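**Judo section: the change in the grading rules**

From December the club will use a different way to decide who may go to the regional grading. Many parents have asked about it, so I write it down one time for all.

Until now, a junior could sign up when he or she had been a member for long enough. The coach looked at the throws, signed the card, and it was done. In the new system the card has 28 training entries, and at least 2 of them must come from a visit to another club. For our members this will mostly be Ketville or Pullia, and both have agreed to open their mats to us. The visits cost nothing, but please bring your own license.

The falling exercises stay the same for all belts. What changes is the groundwork part. From orange belt upward, the junior must show one escape from each hold, on both sides, with a partner who resists a little. We practiced this in the spring with the older group, and the left side was weak for almost everybody, me included.
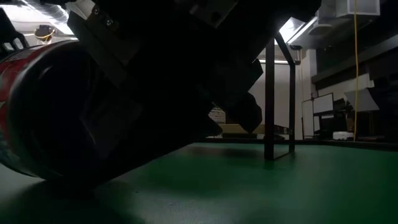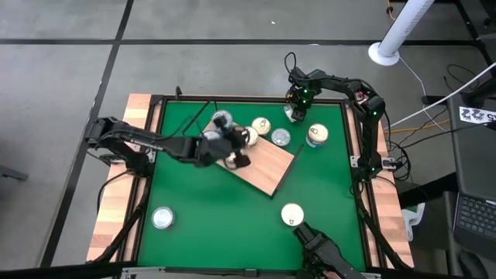 Not all of you like the idea. Leonie Fankhauser wrote to me that her son trains only one time a week and that with so many entries he would wait more than half a year for a belt he is ready for now. She asked if the summer camp could count for more than one entry. I think she is right about this, and I have changed it: every full day at the camp now counts as two entries. Open mat in the holidays counts also, if a coach is present and signs.

Entries from before the change are not lost. Bring the old card to training and I will copy them to the new one. If the card is gone, I can look in the attendance book, but please give me some time for it.

The adults keep the old rules for the moment. Anyone over sixteen who wants to grade can speak with me after training, before the mats are put away.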